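Home Tips Kitchen Workshop Software About
Search this site Enter keyword Go

Kitchen Arm Software: Tips for a Range That Behaves

By Hsin-yi Chung

These notes come from running a two-finger planner and a mitt-style gripper in the test kitchen at Grembridge. Most of the trouble I see in home setups is in the software settings, and most of it can be fixed in an evening. The names of the menus are from Flalard, the planner we use, but other packages have the same things under other labels.

Give the grates their own collision layer

Cast iron grates are mostly holes. A depth camera sees the bars, the gaps, the burner caps and the steel underneath, and the map flickers between them. Draw one flat box over the whole cooktop at grate height and have the planner treat it as solid. Keep the detailed mesh for placing pans only. Set the box 11 millimeters above the true height if your arm sags at full reach.

Do the same for the knobs. They stick out from the front panel, and a sleeve or padded edge will turn one without the force sensor noticing. I keep a no-go strip along the full row and turn it off only for a knob task.

Deal with shiny pans before you tune anything else

Polished steel gives bad depth. The side of a saucepan reflects the stove, the wall and the arm itself, and the map fills up with points that belong somewhere else. Three things help:

Fit the pan from its rim and handle, and throw away the points on its side.

Average over 30 depth readings while the arm is still. Moving readings make it worse.

Take the handle direction from the color image. Thin handles drop out of depth first, and a planner that has lost the handle will happily swing through it.

A small saucepan on the rear grates is a good test. It is far from the base, there are things hanging on the wall behind it, and there may be a cabinet overhead. If your settings work there they will usually work on the front burners too.

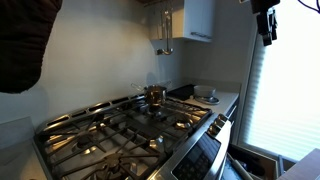 Watch the window

Daylight through pleated blinds is hard on auto exposure. The camera darkens everything to save the bright side, and the black grates turn into one blob. Lock the exposure on the cooktop and let the window blow out. Save one profile for morning and one for after 4 p.m., and have the scheduler switch them. On a cloudy Saturday I use the morning one all day.

Model things that hang

Ladles and other hanging tools move when touched, so a single snapshot of them goes stale. Put a tall, thin box around each one, a little wider than the tool – wide enough to cover a small swing. Check the underside of wall cabinets too, and the bar handle if it has one. Handles are often missing from the kitchen model.

Check drawers at the start of every run

An open drawer takes up floor space that the map thinks is free. Jarman, our state checker, compares each drawer with its closed position and stops the run if one is out. A simple script that measures the distance to the drawer front does nearly as well.

Size the gripper honestly

A padded mitt is bigger than the hand inside it. Enter the padded outline, and enter it again after changing the cover. We lost a week at the Stestport kitchen to a new cover with the old outline still loaded.

Keep the logs short

Save joint positions and planner decisions for every run, and save images only when a plan fails. Our folder holds 4,000 runs and still opens quickly. Name each failure by its cause. Of the last 87, the biggest group was stale maps, and a forced map refresh before each reach took care of most of those.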